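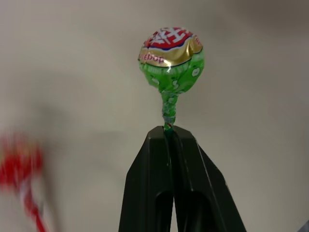 Speaker notes, evening talk, Zarnwood Library (allow 35 minutes, then questions)

Good evening everyone, and thank you for coming out. It's lovely to see so many coats over the backs of chairs. My name is Radka Ionescu and I've been writing letters on behalf of jailed journalists for longer than I care to admit, first at my own kitchen table and these days with the Seltow letter circle, a few of whom are sitting up the back and will heckle me if I get anything wrong.

(Pause. Water.)

I want to talk tonight about one man, Milovan Dimitriou. Milovan edited a small regional paper called the Dervishi. It ran the football results, the funeral notices, the price of feed, and for a couple of winters it also ran a column about who was being given the contracts to repair the district's roads. He was arrested on 21 December 2021, in the afternoon, at the paper's office. The charge was spreading false information likely to disturb public order, a charge so roomy you could park a truck in it.

He was held for 388 days before his case came before a judge. I'd like you to sit with that a moment. (Do sit with it, Radka, don't rush on like last time.) In those months his lawyer, Amra Angelovski, was allowed to see him on 11 occasions, always with an officer in the room. She asked for the evidence file at every one of those visits. When it finally came, it was mostly his own columns, photocopied.

Now, the letters. People often ask me, very kindly, whether they do any good, and I never quite know how to answer. Our circle and our friends in other towns sent 2,747 of them, to the ministry, to the prison governor, to the embassy here, and a great many to Milovan himself. Most of his never reached him. A bundle did, in February, and he told Amra he read them in order of handwriting, neatest first, so he could save the hard ones for the long evenings. My own would have been near the bottom of the pile, I'm afraid.

(Read the short passage from his letter here. Blue folder. Glasses!)

He's out now, on conditions. He can't publish, he can't leave the district, and he reports to the police station every week. Tihomir Spahić, who set the type at the Dervishi, lost his job when it closed and is still looking for steady work. I mention Tihomir because the names we put on our posters are usually the editors, and a newspaper has a whole building of people in it, with rent to pay.

I should also say a word about Blagoje Grgić, whose case we've taken up this year. He's a radio man, late-night talkback, and he's been in custody since a listener rang in and criticised the governor on air. Blagoje let the fellow finish his sentence. That was the offence, as far as any of us can make out from the papers we've been shown.

So, if you'd like to write to Blagoje, there's paper on the side table and the address is on the green sheet. Keep it to a page. Leave politics out of it and leave his case out of it too, as those letters get stopped at the desk. Tell him about your garden, or the dog, or what you had for tea. Write clearly, put your first name at the bottom and leave off your home address. The Vondarden bookshop has offered to pay the postage again, bless them.

(If time: the story about the postcard with the pelican. If not, straight to questions. Thank the library before sitting down.)

We use cookies to remember your preferences and see which pages are read. Accept all | Manage settings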